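How to set up a small snack table for guests

Posted Mar 20, 2019

When we moved our reading club from Prudport to the bigger room in Fororville, I had to learn how to serve small snacks without making a mess. We are 17 people on a normal evening, and in May it can be 26. These are the steps I follow now.

What you need

- one large table, light color if possible
- plain round plates
- snacks in soft bags and in small boxes
- a damp cloth and a dry cloth

Step 1. Clear and wipe the table

Take everything off and wipe from the far side toward yourself. Dry it after, or the plates will slide.

Step 2. Check the bags

Hold each bag by the top part and turn it around. Look at both ends, where the seam is. Press it a little with your fingers - a good bag pushes back, and a bag with a hole goes flat slowly. 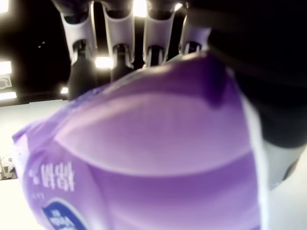
Do not squeeze in the middle if there are crackers or chips inside. I broke many rice crackers before I understood this. If one bag is flat, put it aside and open it first, the same evening.

Step 3. Put the plates

Put the first plate in the center and the others to the left and right of it. Leave a space of 8 inches between plates, so two people can reach at the same time. I use plates without a pattern, because small crumbs are easy to see on them and you know when to change the plate.

Step 4. Stand the boxes behind the plates

A box should stand up, with the front side to the guests. Keep it close to the plate but not touching. When you move a box, hold it from the side and not from the lid.
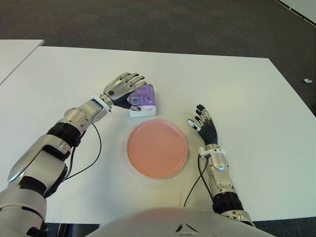

If the box is light, it can fall when somebody pulls the plate. Then you can put two boxes together, back to back.

Step 5. Open only a part

Open the bags 7 minutes before people come, and only half of them. The rest can wait under the table or in a cupboard. At Wattimena, where we had our winter meeting, we opened everything at once and the crackers became soft before the break.

After the meeting

Fold the top of the open bags two times and close them with a clip. Throw away what was on the plates, wash them by hand and wipe the table again.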